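Reading the evidence: seminar handout 4
What the "language of flowers" can and can't tell us

Notes by Bimla Dhillon. Bring these to the seminar with the Sungate extracts, and please read the extracts first this time.

1. The usual story

You will have met it on greetings cards and in museum gift shops. The Victorians, we are told, spoke to each other in flowers. A red carnation meant one thing, a yellow one the opposite, and a young woman could be wooed or turned down without a word passing between the parties. It is a lovely story. The trouble starts when you ask who did this, when, and how we know.

What we have in quantity is books. Flower dictionaries sold well for much of the nineteenth century, first in France and then in Britain and America. Many were small, pretty and meant as presents. A book that sells tells us that people bought it. Whether they used it is a separate question, and a good deal of popular writing slides from one to the other without stopping.

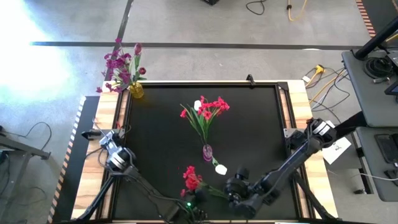
Compare cookery books. If someone three centuries from now found the shelf in my kitchen, they might decide that I made my own puff pastry. They would be wrong. Kieran Sowerby made this point in last year's group and it has stayed in the handout since.

2. The dictionaries disagree

Set any two side by side and you soon hit trouble. The same flower can stand for pride in one and modesty in another. Some entries look copied from an earlier book, mistakes included. A code only works if both people hold the same key, and I have yet to see a convincing account of how a sender made sure of that.

The standard reply, which Elīna Jõgi puts as well as anyone in her essay, is that couples could have agreed on a single book between them. They could have. I would like to see the letters. She cites two, and one of those reads to me like a joke.

3. What would count as evidence?

Diaries and private letters that mention a meaning when nothing in print had prompted it. Florists' order books, if the wording shows that buyers cared about more than colour and price. The Culton ledger is often brought up here. It has 256 entries for cut flowers, and 17 of them carry a note from the customer. Dace Venckus reads those notes as coded requests. I read them as people asking for something that would last the journey.
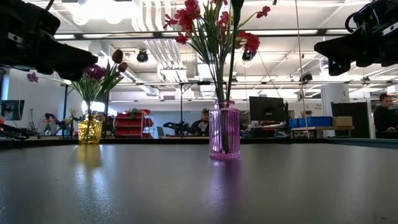 Fig. 2. Red flowers in a pink vase, with a mixed arrangement in yellow glass. All artificial.

Try Fig. 2 on a friend. Ask what the flowers say and you will get an answer, probably a confident one. We are very good at finding messages once somebody has told us to look, and historians are no better protected than anyone else.

None of this means flowers carried no meaning. Mourning customs are well recorded, and so are wedding ones. Those were broad, shared habits, though — a long way from a private alphabet with 300 letters in it.
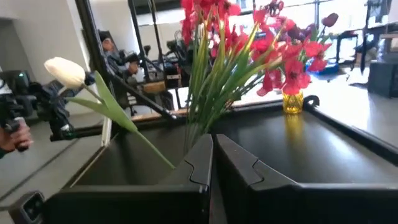

4. For the seminar

Choose one entry from the Sungate extracts and trace it back as far as you can. Note where the trail stops.

Read Margus Priedītis on gift books, first half only. The second half leans on the Culton notes and adds little.

Write a paragraph on this question: if the flower dictionaries had all been lost, what would make us suspect that a language of flowers had existed?

Paragraphs to me by noon on the day before we meet.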